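Lab visit: the Temba group at Drarnthorpe 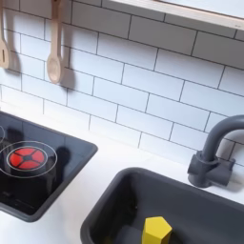 I went up to Drarnthorpe in February to spend an afternoon with the Temba group, who work on teaching robot arms short household tasks. The lab is on the second floor, past a machine shop, and is smaller than I expected from their papers. Esther Nyanda met me at the door and we started right away.

The project I had come to see is called Birero. The question behind it is simple enough. If you have a fixed number of hours for recording demonstrations, should you record the same task many times from tidy starting positions, or should you spend part of that time on bad starts and corrections? Most of the group's work happens at toy kitchens, which are cheap and easy to reset. One kind of trial has the arm take a block out of the sink and put it on the counter.

Nyanda's team recorded 192 demonstrations by hand. They trained one policy on clean demonstrations only. For the other, they swapped 60 of the clean ones for recordings in which the operator begins with the gripper in the wrong place and has to recover. The total stayed the same for both.

The second policy did better when the block was close to a wall of the basin. With the block out in the open there was no real difference between them, and the clean policy was a little faster. Nelly Correa, who runs the evaluations, showed me the score sheets. She starts each trial from a printed list of positions so that the two policies face the same layouts, and she doesn't know which one is loaded until the set is finished. A full set takes most of a morning.

I watched 18 trials after lunch. The failures were mostly the same one: the fingers came down on top of the block and pushed it further along. Correa scores that as a miss even if the arm gets it on a second try, and keeps a separate column for the retries. I asked whether dark basins gave the vision model trouble. She said they had wondered about it too but had not tested it properly.

They have not tried any of this outside toy kitchens. A partner lab at Harnar has agreed to repeat the comparison with its own arm and its own operators, and the write-up will wait for those numbers.

I left at 4:30 to catch the bus. Parking at the site is by permit only, so anyone planning a visit should ask for one ahead of time.

Contact | Copyright, all rights reserved | Back to top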